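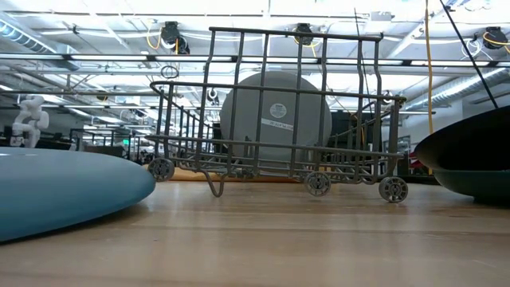 Minutes of the Residents' Meeting, 27th December

Home | News | Minutes | Hall Hire | Contact

We use cookies to help this site run smoothly. Accept | Settings

Bahman Hashemi was in the chair and thanked everyone for turning out in that odd stretch between the holidays, when most of us would be forgiven for staying home with the leftovers. Apologies were read and the August minutes were approved with one spelling fixed.

1. Drop-off point for glass and cardboard

Bahman has had a long and friendly phone call with Grometti, who empty the containers at the Edero Street lot. They are willing to move to 19 pickups a year if we can keep the gate clear on collection mornings. There was plenty of talk about the cars that park across it, and a kind offer from the Skurkero bakery to let people use their yard instead. Agreed to accept both, with many thanks to the bakery.

2. Textile bank

Higuchi wrote to say they would like to put a clothing bank beside the glass containers. Everyone who spoke liked the idea, though a few of us worried about bags being left on the ground when it fills up, as happened with the old one by the school. Bahman will ask how often it would be emptied and whether they would take shoes. Held over until we hear back.

3. Money

The recycling fund stands at $1,921. The new signs for the lot will come out of this, and it was agreed to get three quotes before spending a penny. Bigger lettering, please, was the general feeling!

4. Any other business

A request for a second bin at the bus stop will go to the county. Somebody's green umbrella is still in the hall closet.

The meeting closed a little later than planned, and coffee was had by all who stayed. Next date to be posted on the board.

Contact us | © Edero Street Residents | Back to top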